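Losthorpe breakfast club to open five mornings a week from September

PRESS RELEASE - for immediate use

The Losthorpe Community Breakfast is going from two mornings to five, starting in September. Doors 7.15am, last plates 9am. Same hall, same price (pay what you can, or nothing).

Funding now confirmed by bakery firm Conneely, who have supplied bread and pastries to the club since it started, and by Utard, the kitchen fitters on the Zerkov Road estate.

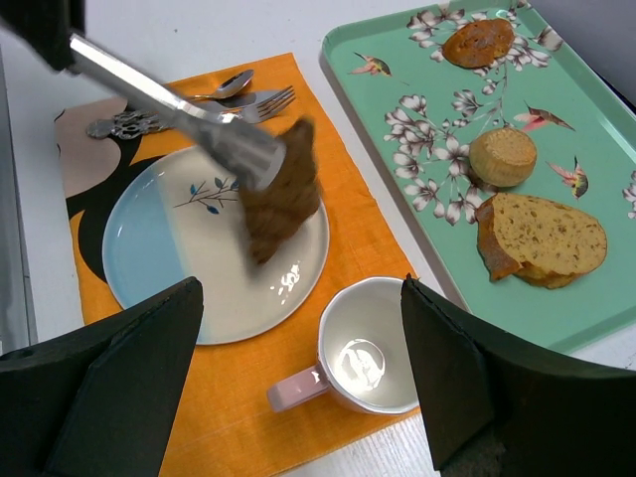
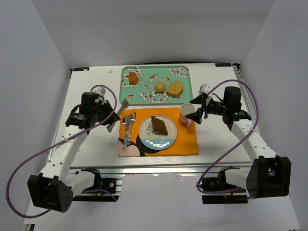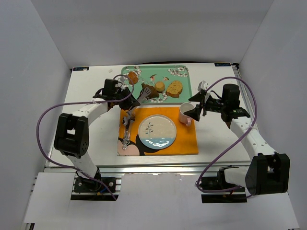 Bread and pastries on the green tray.

Why the change

Demand, mostly. The club served 316 breakfasts in its first month. Last month it was 363, on the same two mornings, and people were being turned away by half past eight. School families, shift workers coming off nights, older residents who would otherwise eat alone. All three groups asked for more days when the club put a survey round in July.

81 households sent the survey back. Most wanted a weekday start before 7.30. A good few wanted better coffee, and that is being looked at.

"We had people queueing in the rain for toast," said Ita Brennan, who runs the club. "Two mornings was fine when we were feeding a handful of families off the estate. It isn't fine now. I've been asking for five days for ages and I'm chuffed we have got there."

What's on offer

Porridge, toast, eggs, fruit, rolls and croissants, tea, coffee, juice. Hot food stops at 8.45am so the kitchen can clear down. Vegetarian options every day. Halal sausages on request, please ask the day before if you can. Allergy sheet is on the counter and will be on the website once the new menu is signed off.

Children under 11 need an adult with them. There is a walking bus to the primary school leaving the hall at 8.35am sharp, run by Siobhán Ó Briain, and places on that do need booking.

New kitchen

Utard is fitting a second oven, a bigger sink and a proper extractor over the summer. Work is paid for, permission is in place. The hall will be shut to other groups for part of August and the office is ringing round regular hirers now. If you haven't had a call by the end of the month, get in touch.

Eamon Horgan of Utard said: "My own mum goes on a Thursday slot for the company as much as the food. It was an easy yes. The old oven has one shelf that works, so it was due."

Conneely will deliver daily from its Mill Lane site, first drop at 6.30am. Aldana Painemal, head baker, is also putting on a short bread-making course in the hall in October, evenings, eight places, free to anyone who uses the club. Details to folow.

Helpers wanted

Five mornings takes more hands. The club is after people who can do one early shift a week, 6.45am to 9.30am. Food hygiene training is given and paid for. Drivers especialy welcome, two of the regular ones are moving away.

Brendan Gilmartin is handling rotas. Leave a name and number at the hall office or drop in any morning the club is open.

Notes to editors

Losthorpe Community Breakfast is held in the main hall, Church Street entrance. Step-free access via the side door. Buses 314 and 12 stop outside.

Interviews available with Ita Brennan and Eamon Horgan, mornings best. Filming inside during breakfast only by arrangement, and please check with families first.

Media contact: Ita Brennan, via the hall office, 9.30am to 1pm.

ENDS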